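Flesadville's toy library is coming back, and it's bigger than ever

Tuesday, March 26, 2024

Families in Flesadville will be able to borrow toys, puzzles and board games again from next month, when the town's toy library reopens in the old Marchuk shoe shop on the main street.

The library closed its doors 14 months ago when the lease ran out on its former room behind the swimming pool. Everything went into storage, and plenty of locals assumed that was the end of it. Happily, they were wrong! The shelves are going up this week, the front windows have been repainted a cheerful yellow, and the first boxes are already being unpacked.

Myroslav Kobzar, who has coordinated the library since it was a single cupboard at the primary school, said the response from the neighbourhood had bowled him over.

"We put out a call for donations in the summer and I thought we might get a car boot full," he said. "We've ended up with 3,000 items. There's a wooden train set that takes up half the floor, and I've had to be quite firm with myself about getting back to work."

Sorting is the big job now. Each donation is cleaned, checked for missing pieces and given a number before it goes anywhere near a shelf. Building blocks, play food and toy animals are grouped by colour or by type, and anything small enough to worry the parent of a toddler goes into a separate section behind the desk.
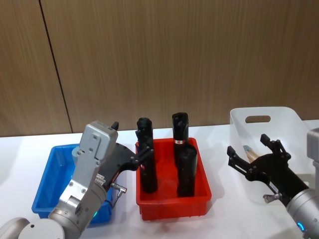 Puzzles have to be done from start to finish before they can be lent out, and a roster of keen puzzlers has been working through them at home. The record so far belongs to a retired couple who finished eight in one weekend — and asked for more on the Monday.

Membership will cost $14 a year for a household, which covers up to three toys at a time for a fortnight. Grandparents can join on their own card, and childcare centres and playgroups can borrow in bulk. The first 100 households to sign up will pay nothing for their first year, thanks to a grant from local hardware business Tireck, which has also supplied the shelving.

There will be more to do than borrow, too. A Saturday morning repair bench is planned for wobbly wheels and dolls with loose arms, and the back room will host a weekly board game night for teenagers and adults. Kobzar is especially excited about the games collection, which he says includes some beauties from the 1970s with every last card and counter still in the box.

Next door, the Plusetness cafe will open early on library days so parents can grab a coffee on the way in. Prams can be parked under the shared awning, and there is a ramp at the side entrance off the car park.

The library opens on the first Saturday in April, from 9 am to 1 pm, with face painting, a giant floor puzzle and a sausage sizzle out the front. Donations of games and puzzles are still welcome and can be dropped at the side door on weekday mornings, but the library has all the soft toys it can fit for now.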